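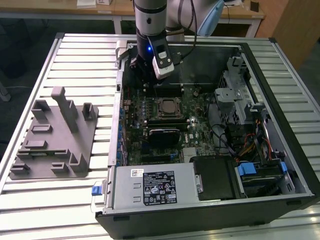 A desktop tower on its side with the side panel off.

Home | Guides | Backups | Heating | Contact

This site uses cookies to remember which guide you were reading. Accept / Settings

Part 4: Fitting the second drive and setting up the Ilent backup

Right, if you've followed me through parts 1 to 3 you've got your list of folders, you've thrown out the duplicates (I got rid of 3032 files, most of them the same holiday) and you've picked a drive. Now we put it in and get the nightly backup going. I'm writing this for the Ikholm tower because that's what I have at home, but most full-size towers come apart in much the same way.

Set aside an evening. The fitting is quick and the first copy is slow. Mine had 412 GB to get through and I left it running overnight.

What you need

A 3.5 inch SATA drive, a SATA data cable, four drive screws and a crosshead screwdriver. A saucer for the screws. A torch, or a phone propped against a mug, which is what I use.

4.1 Fitting the drive

1. Shut the computer down properly from the menu. Don't use sleep. Switch off at the wall and pull the mains lead out of the back.

2. Hold the power button in for ten seconds with the lead out. The fans may give a little twitch. That's just the last bit of charge going.

3. Unplug everything else and take a photo of the back first! I never used to, and I once spent half an hour with the speakers plugged into the microphone socket.

4. Lay the tower on its side on a steady table, with the removable panel facing up. Take out the two thumbscrews at the back and slide the panel towards you before lifting it.

CAUTION: Touch a bare metal part of the case before you put your hands near the boards, and do it again every time you come back from the kettle. Stay off carpet if you can.

5. Find the drive bays. On the Ikholm they're at the front, low down, and each has a plastic tray that you squeeze at both ends to pull out.

6. Put the drive in the tray with its connectors facing the open end and the label up. Do up all four screws finger-tight first, then go round again with the screwdriver. Snug is enough.

7. Slide the tray back until it clicks.

8. Push the data cable into the drive and the other end into a free SATA socket on the main board. The plug is L-shaped and only goes one way, so if it's fighting you, turn it over.

9. Find a spare power plug on the bundle coming from the power supply and fit that too. It's the same L shape, only wider.

NOTE: If there isn't a spare power plug, you need a splitter lead. Get one with crimped ends. Dutden do one that's long enough to reach the bottom bay, and their shorter one isn't, as I found out after I'd opened the packet.

10. Check that no cable is resting against a fan. Panel on, screws in, stand it up, plug it all back together using your photo.

4.2 Getting the computer to see it

1. Switch on and log in as normal. A new drive usually won't show up in your file list yet, so don't panic.

2. Open your disk management tool. The new drive should be listed as unallocated or not initialised.

3. Choose GPT when it asks, then make one single volume using all the space.

4. Give it a name you can't mistake. Mine is called BACKUP_DO_NOT_TOUCH, in capitals, and so far everyone in the house has obeyed it.

CAUTION: Formatting wipes whatever is on a drive. Read the size twice before you click. If your old drive and your new drive are the same size, go by the name, and if you still aren't sure, stop and unplug the new one to see which entry disappears (computer off and mains out first, please).

4.3 Setting up Ilent

1. Install Ilent and open it. Skip the tour, it's mostly about sharing with an office.

2. Click New Job and call it Nightly.

3. Under Source, add the folders from the list you made in part 2. Don't add the whole system drive. You'll fill the backup with temporary rubbish and it'll take for ever.

4. Under Destination, pick the new drive.

5. Under Schedule, choose a time when the computer is on but you aren't using it. I have mine at 6.30 in the evening while we're eating. Two in the morning sounds clever until you remember that you switch the thing off at ten.

6. Set Keep Versions to 30 days. The default is three, and I've often noticed a spoiled file a good fortnight after I spoiled it.

7. Leave encryption off for now unless you have somewhere safe to keep the password. There's no way back in without it.

8. Press Run Now and go and do something else.

NOTE: You may get error 419 near the end of the first run. On my machine it meant a file was open in another program. Close everything, run it again, and it should only pick up what it missed.

4.4 Testing it (please do this bit)

1. Make a new text file on your desktop, inside one of the folders you're backing up, and type a line in it.

2. Run the Nightly job by hand.

3. Delete the file and empty the bin.

4. In Ilent, choose Restore, find the file and put it back.

5. Open it. If your line is there, you have a backup.

I do this every October when the clocks are about to change, along with the smoke alarms. Do check the log now and then as well. My last one listed 2640 files copied and two skipped, and the two were old shortcuts that pointed nowhere.

A drive inside the same box won't help you if there's a fire or a burst pipe, so part 5 is about keeping a second copy somewhere else. I use a Hafþórsson portable drive that lives at my sister's.

Previous: Choosing a drive | Next: A copy away from home

Get new guides by email. Enter your address to sign up.

Comments (4)

Violeta Espinoza
Step 8 saved me, I'd been pushing that cable in upside down and was close to forcing it. Does the 30 days setting use much more room?

Reply from the author
Not in my case, Violeta. It only keeps extra copies of files that have changed. If you edit a lot of video you might want to bring it down to 14.

mossbank
My tower has no trays, the drive screws straight to the cage. Same idea otherwise. I needed longer screws.

tilly_r
Got the 419 thing too. It was my email program. Closed it and the second run finished before I'd made the tea.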